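Syahrul Tarigan
Design and Making, second project report
2019-09-30

## What we were asked to find out

The brief said that shape sorters "teach children shapes" and asked us to evaluate one. I was doubtful about the claim before I began and I am more doubtful now. Most of what I read in June repeated it without saying what was taught, or how anyone would know. The Cakus leaflet in our reading pack goes further and says a sorter prepares a child for geometry. It gives no source.

I narrowed the question to something I could look at: does the choice of cutouts make a child, or anybody else, pay attention to shape? Or can you get by on size and luck?

## Background

I wanted a short history section, but the sources were poor. One website puts the first form board in 1817. Another site copies that sentence word for word, and I couldn't trace either back to a book. I have left the date in as a warning and have built nothing on it.

The Vistance and Macaraeg handouts were better. Both separate "matching" (this looks like that) from "fitting" (this goes in there once I turn it the right way). A circle needs no turning at all. A star needs a bit. An odd, one-off outline may only go in one way. A board with plain shapes only is therefore mostly a matching task, whatever the packaging says.

## The board

The box I chose is orange-red with nine cutouts in the top, three rows of three. I preferred it to the Turnano set, which has the usual circle, square and triangle and would have been over in a minute. 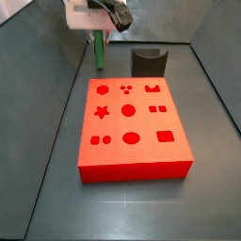

Is a board with grouped shapes harder than one with single shapes?

It depends on what is being grouped. Two squares side by side can be treated as one pattern once you have noticed that they are a pair, but a square next to a circle has a left and a right, and that can be got wrong.

I think this is the most useful thing about the board. The mixed pair and the three little circles ask for a look at arrangement as well as outline. The notched shape, with its two raised corners, has a clear top and bottom. The hexagon, the plain circle and the oval do much less work. I would have swapped the circle for something else, as there are circles in two of the groups already.

Colour gives no help, which I count in its favour. The cutouts are all the same red, so nobody can sort by colour and be praised for knowing shapes.

## What I tried

I cut paper copies of the patterns and asked 11 classmates to place them on a drawing of the layout. Each person had 30 seconds. I wrote down which paper they hesitated over.

The mixed pair caused most of the trouble, and the large rounded square caused none. Several people said they had put that one down first "because it was big", which is size again and has little to do with shape.

## Problems with this

My classmates are adults. Paper lies flat on a drawing and doesn't have to drop into anything, so I tested matching and left fitting alone. I also drew the oval too narrow on the first sheet and had to redo it, and 3 people had already seen the bad version. I kept their results in and marked them in the table.

My tutor suggested the findings "support the educational value of the toy". I don't think they do. They show that some patterns on one board take more looking at than others. Whether a child gets anything from the looking would need children, and a much longer project.

## If I did it again

Thick card, proper holes, and no time limit. I'd also make a second layout with the single shapes taken out.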